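## 4. Setting up the table demonstration for visitors

Welcome to the part of the guide that most people flip to first, usually the afternoon before an open day! If you've worked through Section 3 and the robot is standing, powered and talking to the Vuroleck tablet, you're in good shape, and the rest is mostly furniture, patience and a bit of showmanship. The demonstration we run at Civia is called Can and Box. The robot faces a table, and with its two arms it picks up a can and puts it into a clear plastic box, or hands things over if the person running it would like to show off a little.

Allow 2 hours the first time. Once you've done a few open days you'll be quicker, but please don't plan on being quicker.

### 4.1 What you'll need

- The robot, with a gripper fitted to each arm (see 3.6 if either bracket has been off)
- One table with a plain, pale, matte top. Glossy tables cause the head camera no end of grief
- One can and one open clear box from the Skenda props tub
- The tablet, charged
- The rope barrier and its posts
- Somebody to drive and somebody to talk. One person can do both, but they'll be hoarse by lunch

### 4.2 Placing the robot and the table

1. Bring the robot up to the long side of the table, facing it squarely. If the floor changes from one surface to another where you're working, check that both feet are resting level before you go any further.
2. Let the arms hang and give the table a gentle push. If it rocks, fix it now. A folded bit of cardboard under the leg is perfectly respectable.
3. Follow each gripper cable with your hand from the bracket back along the arm. You want an easy loop with enough slack for the wrist to turn all the way, and no twist at the elbow.
4. Set up the rope barrier. Leave room at the back for wheelchairs and prams, and put the lowest rope where small visitors will notice it.

> **Caution:** Keep your own hands off the table whenever the tablet shows a green bar. The arms can start moving without any sound beforehand, and the gripper fingers are narrow at the tips. The same goes for visitors, including the very keen ones.

### 4.3 Waking the arms

1. On the tablet, open **Policarpio** and choose **Visitor Day**. This profile holds the arms to a gentle speed, which looks better anyway, as people can follow what's happening.
2. Press **Raise**. The arms will come up from the sides and stop over the table.
3. Wait for both arm icons to stop blinking. It feels like forever with a crowd watching, so this is a good moment to say hello and ask where everyone has come from.
4. Press **Open** so that both grippers are ready.

*Note:* If one arm comes up and the other stays down, press **Lower**, wait for the icons to settle and start again from step 2. If it happens a second time, go to Section 7.

### 4.4 Setting out the can and the box

1. Pause the robot and wait for the green bar to clear.
2. Stand the can upright between the two arms, well within reach of both. Turn it so that its stripe faces the robot.
3. Put the box to the right of the can, as the robot sees it, with the open side up. Leave a good gap between them, wide enough for a gripper to come down without brushing the box.
4. Look at the head camera view on the tablet. Both props should be plainly visible with the arms off to either side.

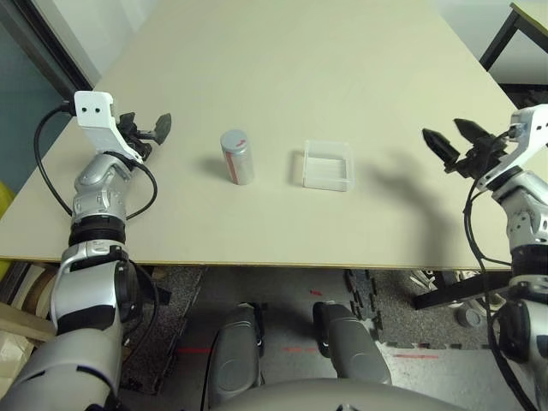

5. Have a look at the shadows while you're there. Soft ones are fine, but strong sun through a window can throw a hard line across the tabletop and the software may take it for an edge. Draw the blind, or swing the whole arrangement round if there's no blind to draw.
6. Press **Find**. The tablet should put an outline around the can and another around the box. If the box is missed (clear plastic is tricky stuff), shift it slightly and try again.
7. Release the pause and do one complete run before the doors open.

### 4.5 Running it for the public

Ramesh Lodhi, who ran our open day in May, keeps each showing to 10 minutes and lets questions take up whatever is left over. His other habit is worth borrowing: he asks the children to guess which arm will move first. They get wonderfully loud about it.

If the can tips over, press **Pause**, wait for the bar to clear, stand it up yourself and carry on. Visitors are very forgiving and tend to enjoy that bit.

### 4.6 Packing up

1. Press **Lower** and stay with the robot until both arms are down.
2. Close Policarpio, then power off as described in 3.9.
3. Return the can and box to the props tub and put the tablet on its charger.
4. Take down the barrier last, once the room has cleared.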